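Gallery: The glove fault on the bag packing task

Dellent workshop, 29 Jan 2020

This page collects pictures from our work on the packing task, where two arms with five-finger hands handle a soft school bag and the small things that go with it: books, papers, snacks. We put it online for the other groups who use the same hands, after several of them wrote to ask about the fault we reported in January.

The fault is easy to tell. During cycle 1,705 of a planned 3,000, one hand did not open when the program told it to open. The arm continued to its next position with the strap of the bag still between the fingers, and the bag was pulled over the side of the table. The operator pressed the stop button. No person was hurt, and the bag had only a torn loop.

When we opened the hand, we found that threads from the inside of the knit glove had gone into a finger joint and wound themselves tightly on the pin. The motor was still turning a little, so the software believed that the finger had moved. For this reason no alarm came. I think this second part is more serious than the first. A finger which is blocked should be reported as blocked, and our limit for the motor current was set too high to notice it.

We have made 2 changes. The gloves are now replaced after 366 cycles, even when they look good from outside. And the Undent control program now compares the finger angle before and after each release; if the difference is too small, both arms stop and wait for a person. The new limit was tested first on the bench in Cimbridge and then with the Babalola test list, which includes straps, zippers and thin paper.

One question is still open. We do not know if a glove with a smoother lining would shed fewer threads, and the samples we ordered have not arrived. If your group has tried one, please write to us, also if the result was bad.

Please keep one hand near the stop button in any test where a strap can reach the fingers.

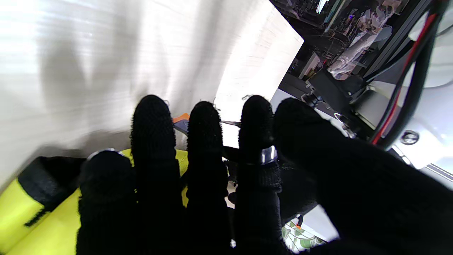 Knit glove near the yellow fabric. The loose fibers show along the edges of the fingers. 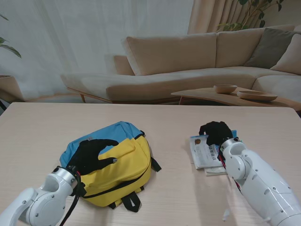
Both arms at the table, one hand on the backpack and the other on the papers.

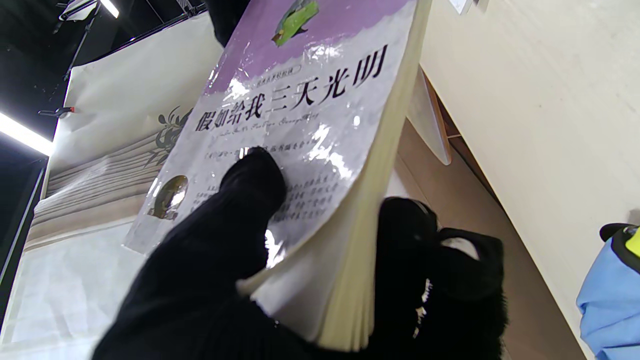
A paperback between gloved fingers. The cover is glossy and reflects a lot of light.

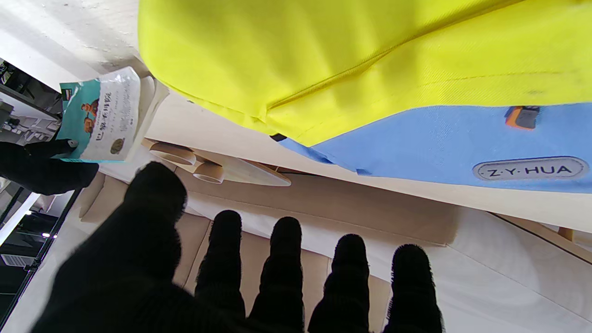 Snack bag in one hand, with the yellow and blue bag behind.

All four pictures: black gloves on the hands, packing task, Dellent.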